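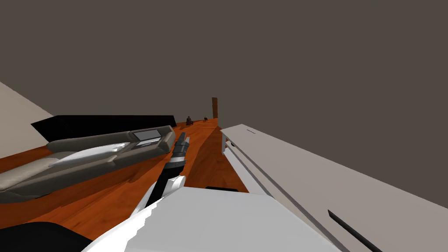 head cam, living room sim, arm out past the sofa

Forums > Simulation > Grippers and Cameras
Posted in May by mkudo

mkudo: Trying to pick a gripper for the house tasks. Have the Povell two-finger and the Zilik three-finger, same arm, same Plandier controller. Ran 297 grasps each in sim. Povell dropped 14, Zilik dropped 20. Leaning Povell but the Zilik closes way nicer on round stuff. Anybody run both? Logs are up if you want them.

dustbin_ray: 14 vs 20 is nothing. Thats noise. What's your contact friction set to?

mkudo: default. same for both

dustbin_ray: well there you go. Default is way too sticky, everything looks good on default. Cut it in half and rerun.

nghiem_fan: Disagree, friction isn't the big one here. Camera is. I did 3,751 grasps on the Nghiêm arm and most of my misses were bad depth on pale surfaces, fingers were fine. Shelf picks esp. Try a wrist cam before you blame any gripper
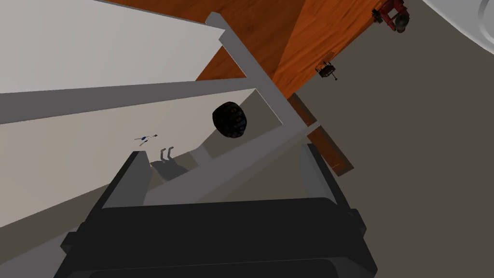
and keep the fingertips in view the whole way down. Mine was mounted too far back at first and I was basicaly guessing the last inch.

dustbin_ray: sure but he's using the same cam on both. So it cancels out

nghiem_fan: doesn't cancel if one hand blocks more of the view. Three fingers block more.

mkudo: ok hadn't thought of that. Will do half friction first, then wrist cam, both hands. Post numbers tonight if the controler behaves.

— Mio Kudo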